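Caring for Old Enamel Pots and Pans at Home

by Busisiwe Masilela
November 18, 2022

Many readers write to me after they buy an enamel pot at a market or receive one from a grandmother, and they ask the same thing: can I still cook in it, and how do I clean it? I have collected enamelware for 14 years, mostly coffee pots and milk pots, and I use a good part of it every week. I am not a chemist. What I write below is what I do in my own kitchen.

First look, before you wash

Put the pot near a window and turn it slowly. Enamel is a layer of glass melted on metal, so it can have the same problems as glass. Look for chips, for fine cracks like a spider web, and for dull places where somebody scrubbed too hard for many years.

A chip on the outside, on the rim of a lid or at the end of a handle is normal in old pieces. I only keep it dry so that the rust does not grow. A chip on the inside is different. The metal is open there, and small pieces of glass can come off around it. I do not cook in such a pot anymore. It can hold wooden spoons, or a plant if you put a plastic pot inside.

Run a fingertip very gently over the bottom inside. It should feel smooth. If it feels like fine sandpaper, the surface is worn, and food will stick and stain in it.

About the colors: with very old pieces, especially bright red, orange and yellow inside surfaces, there is a question of lead and cadmium. You cannot see this with the eye. If you do not know the age of the pot, have it tested or keep it for the shelf. The home swabs from the hardware store are not always reliable, so I would not trust only them.

Reading the mark

Turn the pot over. Some makers stamped the bottom in ink under the glaze, others pressed the mark in the metal, and many pots had only a paper label which is gone after the first washing. My Daltden pieces have a blue stamp with a number beside it, and this number is the size. Pretorius coffee pots have the mark pressed in, and you must hold the lamp low from the side to read it.

Write down the mark the same day you bring the pot home, together with the price and where you found it. I was too lazy for this in my first years and now I have a whole shelf of milk pots without any history. If the mark is hard to read, lay thin paper over it and rub with a soft pencil.

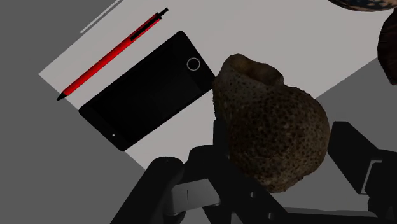 Everyday washing

Let the pot cool completely before water touches it. Cold water in a hot enamel pot is the fastest way to get cracks, and I lost a very nice Telen saucepan like this.

Use warm water, dish soap and a soft sponge. Dry with a towel right away, also under the rolled rim, where water likes to hide. Old pieces do not go in the dishwasher in my house. The detergent takes away the shine little by little, and the rim starts to rust.

Burned food

Cover the burned part with water, add two spoons of baking soda, and bring it slowly to a low boil. Leave it on a small flame for ten minutes, then turn it off and let it stand until it is cold. Most of the black layer comes off with a wooden spatula. If not, repeat. Two or three times with patience is better than one time with steel wool.

Do not use metal scrapers, and do not use the green side of the sponge on the inside. I know it works quickly. It also leaves scratches that you will look at for the rest of your life.

Tea and coffee stains

For coffee pots I fill the pot with hot tap water, add one spoon of baking soda for each cup of water, and leave it overnight. A bottle brush helps in the spout. White vinegar removes the chalk from hard water, but keep it short, maybe a quarter of an hour, and rinse well. Some old enamel does not like acid and becomes dull from it. For the same reason I do not store tomato sauce in my pots.

Rust on the rim

Make a paste from baking soda and a little water. Put it on the rust with a cloth, wait, and rub softly. When it is clean and fully dry, wipe the bare metal with one drop of cooking oil. You must do this again from time to time. In a damp kitchen I would check every month.

Please do not paint over chips on a pot that you use for food. The repair kits for bathtubs are for bathtubs.

On the stove

Never heat it empty. Use low or medium flame and let it warm slowly. On a glass stovetop lift the pot, do not pull it - a rough bottom can scratch the glass. Also check that the bottom is flat, because a pot that rocks will heat only in one spot.

Storing

Stack the pots with a piece of cloth or felt between them. I cut old flannel shirts in circles. Put lids upside down with a cloth under, or store them separately. If you hang pots on hooks, leave enough space that they cannot hit each other when the door closes - most of the chips in my collection happened on the wall, not on the stove.

Coffee pots should be kept with the lid open a little. Otherwise they get a closed smell, and then you have to begin again with the baking soda.

A question from a reader about Jostness

One reader asked if the cream and green Jostness bread boxes can be cleaned in the same way. Yes, but be careful with the painted letters on the front. On some boxes they are under the glaze and on others they were put on later, and the later ones come off with baking soda. Try first with a damp cotton swab on the corner of one letter. If there is color on the cotton, use only a damp cloth there and dry it afterward.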